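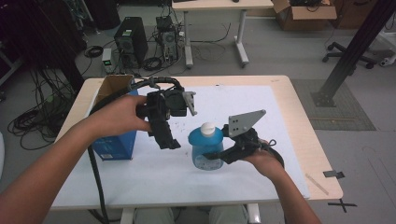
Na empresa onde trabalho chegaram em março as estantes novas do armazém pequeno, e com elas a velha discussão sobre quem as inspeciona e quando. Como fui eu que fiquei com o assunto, deixo aqui o que aprendi, que pode servir a quem esteja na mesma situação.

Estamos a falar de estantes de paletização convencionais, da Kuhlmann, montadas em três corredores. As antigas eram Barno, compradas em segunda mão, e tinham montantes com amolgadelas que já lá estavam quando entrei. Ninguém sabia dizer de que ano eram. Uma delas tinha uma longarina presa com um parafuso no lugar do pino de segurança. Vi aquilo durante meses e não disse nada, por achar que alguém mais entendido já teria olhado.

O primeiro ponto é a placa de carga. Cada estante deve ter à vista a carga máxima por nível e por módulo, com as alturas para as quais esse valor é válido. Quando se muda uma longarina de sítio para caber uma palete mais alta, a capacidade do módulo pode mudar, e a placa deixa de valer. Nós tínhamos feito isso em dois módulos. O fornecedor refez o cálculo e mandou placas novas: um dos níveis que usávamos para bidões passou a ter um limite inferior ao peso que lá púnhamos. Tirámos os bidões no mesmo dia e estão agora ao nível do chão.

O segundo é a inspeção. A norma europeia que o fornecedor nos indicou, a EN 15635, pede uma inspeção feita por pessoa competente pelo menos uma vez por ano, além das verificações visuais internas. Nós fazemos as internas semanalmente, a pé, corredor a corredor, e levo até 30 minutos. Olho para os montantes até à altura onde chegam os garfos, para os pinos, para as sapatas e para as longarinas carregadas. Levo uma lanterna e uma régua metálica. A régua serve para os montantes: encosta-se à face e vê-se a folga no sítio da amolgadela. Os limites dependem da direção da deformação e vêm na tabela que o inspetor deixou colada na porta do gabinete.

Os danos classificam-se em verde, âmbar e vermelho. Verde é para vigiar. Âmbar quer dizer que, depois de descarregado, o módulo não volta a ser carregado até ser reparado. Vermelho é para descarregar logo e isolar. Comprei um rolo de fita e fiz cartões plastificados com as três cores. Os primeiros caíram todos, porque os pendurei com fita-cola. Agora uso abraçadeiras.

O terceiro ponto deu mais trabalho: conseguir que as pessoas comuniquem as pancadas. Quem conduz o empilhador tem receio de que lhe caia em cima a conta do conserto, e compreende-se. Combinámos com a direção que comunicar um toque não dá origem a nenhum processo. Há um caderno pendurado junto ao carregador de baterias, onde se escreve a data, o corredor e o módulo. O nome é facultativo. No primeiro mês o caderno ficou em branco. Depois o Daithí Ó Gríofa, o condutor mais antigo do turno da manhã, escreveu lá um toque seu com nome e tudo, e a partir daí começaram a aparecer outros.

Pusemos também proteções nos montantes dos topos, que são os que mais sofrem com as viragens. Pedimos preço à Piline e à Zarstead e ficámos com as da Zarstead, fixas ao pavimento e independentes da estante. Cada uma custou menos do que a troca de um montante. O chão dava problemas num dos cantos, onde o betão estava a esfarelar, e foi preciso refazer uma parte antes de furar.

Uma dúvida que me puseram foi se se pode endireitar um montante torto com um macaco ou à marretada. A resposta do inspetor foi que não. O aço dobrado e endireitado a frio perde resistência, e sem um procedimento aprovado pelo fabricante substitui-se a peça. O mesmo vale para soldaduras feitas na oficina. Tínhamos uma, num reforço diagonal das Barno, muito bem feita por sinal, e foi para a sucata com o resto.

Falta resolver a questão das paletes. Aparecem-nos algumas com tábuas partidas, sobretudo nas devoluções, e uma palete má em cima de uma estante boa continua a ser um risco. Por enquanto são separadas à entrada e empilhadas junto ao cais. A pilha já está alta de mais, e na próxima semana vou telefonar a quem as recolhe.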